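Ovau Arm Cell, Olldale Site
Progress report for the second funding period
Prepared by Rimantas Koppel for the Nolard program office

Status in short

The cell is running again and has been since the first week of November. We lost more time than planned to the wrist joint and to a cable fault that took us too long to find. Spending is inside the approved amount for the period. Two items from the original work plan are late and are listed near the end, with new target dates.

Work done on the arm

At the start of the period the arm was stopping with a position error on the wrist, usually in the afternoon, after several hours of running. The error cleared on restart, so for a while we treated it as a software matter. Algirdas Siliņa went through the logs and found that every stop came during a move with the wrist turned well over to one side. He took the wrist apart on a Wednesday and found that two of the screws holding the joint housing had backed out far enough for the housing to shift under load. The threads were fine. We cleaned them, put in new screws with a medium thread locker, and marked each head with a paint pen so that any movement shows at a glance.

All the other fasteners on the arm and gripper were checked the same day. One on the lower gripper plate turned slightly under the driver and got the same treatment. The rest were tight. We have added a fastener check to the weekly list, and it takes 22 minutes if the person doing it has the right drivers already laid out.

After that the arm ran without the wrist error, but a second fault showed up that had been hidden behind the first. The gripper camera dropped its connection from time to time, for a second or less, and the controller then held the arm where it was until someone cleared the warning. Over the period we logged 143 of these dropouts. We replaced the camera first, which made no difference. Then we replaced the cable, which helped for four days. The real trouble was the way the cable had been tied down. It was pulled tight across the wrist, and each time the wrist turned, the connector took the strain.

The cable is now left with a free loop at the gripper end, long enough that the wrist can go through its full range without pulling on the connector. Algirdas tried several lengths before settling on this one. Too short and the dropouts came back. Too long and the loop caught on things on the table during low moves. The present length is written in the cell log along with the part number of the cable, and a spare has been made up to match it.
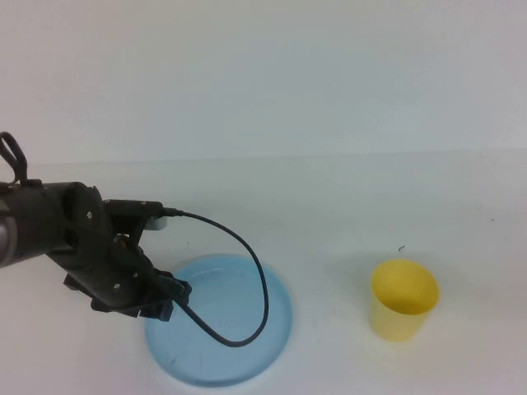 Since the change we have had two dropouts, both on the first morning, and none after that. I would like another month of running before I call the fault closed. The old cable has been kept, tagged, in the drawer under the controller in case the supplier wants to see it.

Gripper fingers

The fingers were replaced once in this period, as planned. The old set had worn on the inside faces and was letting smooth items slip. The new set came from Žukauskas, who also made the last one, and was delivered a week late. The fit was good on one side and tight on the other, so we took a little material off with a file before mounting. We have told them, and they will correct the drawing for the next order.

With the new fingers on, the gripper had to be set up again from the beginning. The order we follow is now written down, which it was not before:

Power down and lock out the arm at the wall switch.
Remove the old fingers and wipe the mounting faces.
Mount the new fingers finger-tight, close the gripper by hand, and check that the tips meet squarely.
Tighten, then check again.
Power up, run the home routine, and record the open and closed positions.
Run ten slow cycles with nothing in the gripper, then ten with the test block.

It went smoothly the second time we did it, and I expect the next change to take less than half a day.

Calibration

The camera calibration was redone after the cable work, and again after the fingers were changed. The first of these gave poor results and had to be repeated. We traced this to the camera mount, where the bracket had been put back at a slight angle. Algirdas scribed a line on the bracket so that it can be returned to the same place by eye, and the later calibrations agreed with each other closely enough for our purposes.

We also moved the overhead lights back from the table. Glare on the work surface had been upsetting the detection of pale items, and with the lights in their new position we no longer need the cloth we had been hanging over one side of the cell.

Hours and availability

The plan called for the cell to be available for 80 percent of scheduled hours. We did not reach that in the first half of the period, mostly on account of the wrist. From the first week of November we have been over it each week. If the loop holds up, we should be able to report a full period above target next time.

Most of the remaining stops are short ones: a missed grasp, or an emergency stop pressed by someone who was standing too close and did the right thing. We do not count the second kind against the cell.

Spending

Parts cost less than budgeted, even with the camera we did not need. That camera is unused apart from a few days' testing and is now our spare. Labor was over, by the days spent on the wrist and the cable. The two differences come close to canceling out. The detailed sheet has been sent separately to the program office.

Late items

The guard on the operator side is not fitted. The panels are in Olldale, but the hinges that came with them are for a thicker profile, and the replacements are on order. Until the guard is on, the arm runs at reduced speed whenever anyone is in the room. New target: the end of next month.

The written maintenance manual is half done. The weekly list, the finger change and the cable routing are finished. The sections on the base joint and on controller backups are still notes in a binder. Algirdas and I have split these between us — he has the base joint, I have the backups — and the draft should reach you before the next report.

Request

We ask for approval to move part of the unspent parts money to a second set of fingers and a complete spare gripper. At present a broken gripper would stop the cell until Žukauskas could deliver, and their last delivery took longer than quoted. A quote is attached to the spending sheet. We would need a decision by the middle of next month to get the order in before their winter closing.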